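The bread that waits

In Zeltstead, people still argue about when a loaf should be cut. My neighbours say one hour after the oven. Ekrem Keskin, who has baked in the town for 38 years, says the next morning, and he does not like to discuss it.

I visited his bakery, Oral, in April, before the sun was up. Eight sacks of rye flour stood by the door. He makes only 50 loaves a day, all sour, all dark, and when they are sold he closes. "A young bread is like a young man," he told me. "It has much steam and little taste."

His former apprentice, Kaan Avcı, has a different opinion. Kaan opened his own shop across the river two years ago, and he sells his rye still warm – the queue begins at seven. He thinks customers have the right to eat bread as they like it, even if the middle is a little sticky.
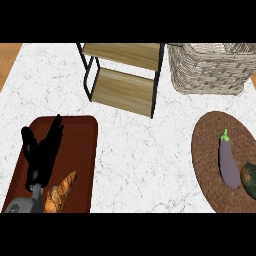 A woven basket and a tray on a marble-patterned worktop.

At home I tried both ways. The warm slices pulled apart under my knife and I ate four of them with butter, standing up. On the second day the same loaf was calmer. The sour taste came forward, and the crust, which had been hard as wood, became easy to chew. It was also better with soup.

Ekrem keeps his finished loaves under linen cloth, never in plastic. For toast, he allows the fourth day. After that he dries the rest in a low oven and crushes it for the next dough, as his mother did.

I asked Kaan if he had ever told his old teacher about the queue. He laughed and gave me a warm loaf to carry back over the bridge. Ekrem put it on the shelf behind him and said that we would try it tomorrow.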